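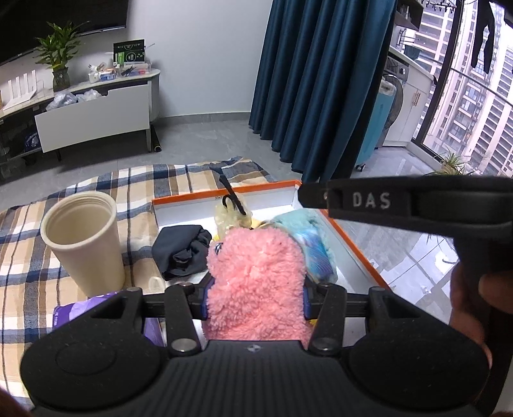
Handout 2, page 211

Looking after the hand grippers

Hello again, everyone, and thank you for reading this before you come in (I know it's the end of a long week of soldering!). Most of the trouble we had in January came down to fingers and pads, so that is where I'd like us to spend our time.

Start with the blue pads on the inside of the fingers. They do nearly all the real work, and something as soft as the pink plush will forgive a tired pad for a good long while, so please don't judge a pad by how well it holds a toy. Wipe both pads with a barely damp cloth, let them dry, and then press each one with your thumb. If an edge lifts, swap the pair. Gilles Guérin, who wrote the first version of these notes, used to change only the bad one, and his logbook has 3,038 closings in it with a slow drift to the left that puzzled us all for weeks.

Next come the four silver bolts on each finger. Snug, please, and no more! Tighten them a little at a time, going corner to corner, and open and close the fingers by hand between turns. You want the same light drag all the way along the black rail. Fleecy things shed, and the fluff loves to creep in there, so have a soft brush handy and go over the rail after every plush or blanket session.

When you work in pairs, one gripper each, do both tools at the same sitting and write them up on the same Bamutley sheet. Put down the closing count too, even if it's an awkward one like 2,149.

For next time: read the Yeoh chapter on finger wear, and bring your own brush if you have one. Spare pads are in the Bullico drawer, second from the top.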